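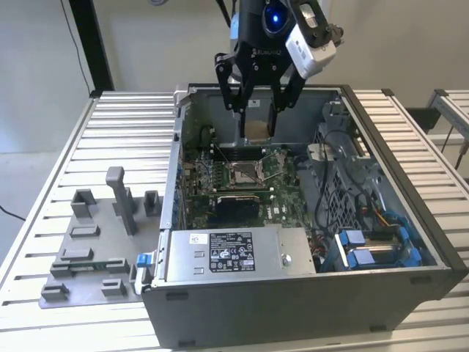 Slide 1. Gripper over the open tower, board-level work.

Speaker notes, 05/07/2026. Allow 10 minutes for this section.

Good morning. The question put to this session is whether machines can take on shop-floor chores yet. Our answer at Kavholm is limited to one chore, the servicing of desktop computers. Please leave the first slide up while the terms are read out. A chore counts as done when a technician would accept the result without touching it again.

Moving a part from one place to another is well understood. Seating a processor is harder. The socket lever must be up, the part must be square, and very little force is allowed. The Oravec trial plan, adopted in April, sets 200 attempts for this step alone. Pause before advancing. 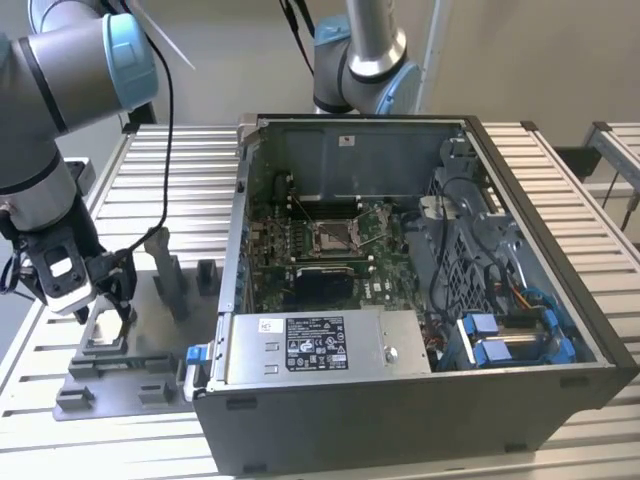

Kavholm Proceedings, p. 239

The second slide brings in the matter of two arms. A technician steadies the case with one hand and works with the other, often without thinking about it. Members should ask what a second arm adds in cost and floor space. Household chores raise the same issue, and homes have no fixture plates.

Slide 3. Take remarks from the floor.

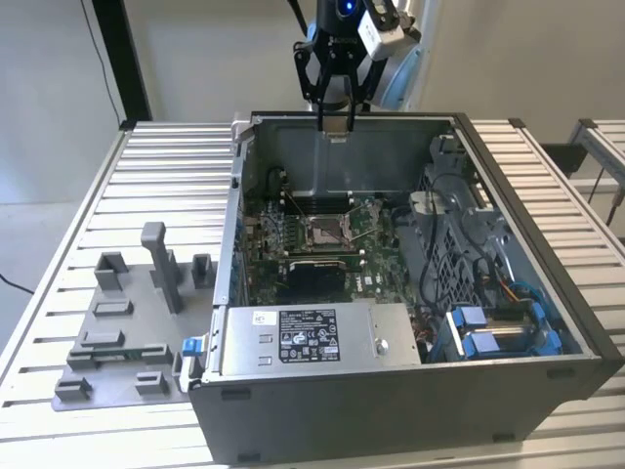 Abundio Nava replied that a repair shop does not need a machine that can do the whole job, and that he would gladly hand over the dull half of it if the machine knew when to stop and call someone. He asked that stopping be scored as well.

Refer further questions to the Brindau desk.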